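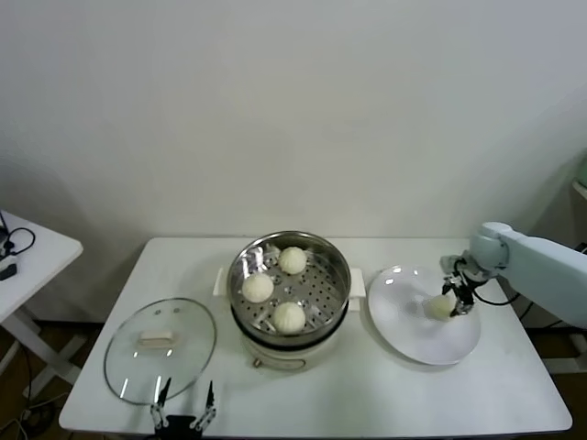
Call for participants: Isatico student robotics project, kitchen tasks

The Isatico group is looking for six students who would like to work with our two-arm robot during the coming term. We meet every Thursday in the Gumuvska building, on the ground floor, from 3 p.m.

The task this term is to serve steamed buns. The robot has to take them from the steamer basket and put them on a plate — without squeezing them flat, please. You will learn to guide the arms by hand controls, to record your attempts and to check the recordings afterwards with a partner.

You do not need to know programming. We ask for patience, steady hands and 60 minutes each week. Students from all departments are welcome, also those in their first year.

Participants who stay until the end of term receive 2 credit points and may join our team for the Flavia student competition.

To apply, please write a few lines about yourself and leave them in the Isatico letter box, next to the Zürcher reading room, before the end of August. We will answer everybody.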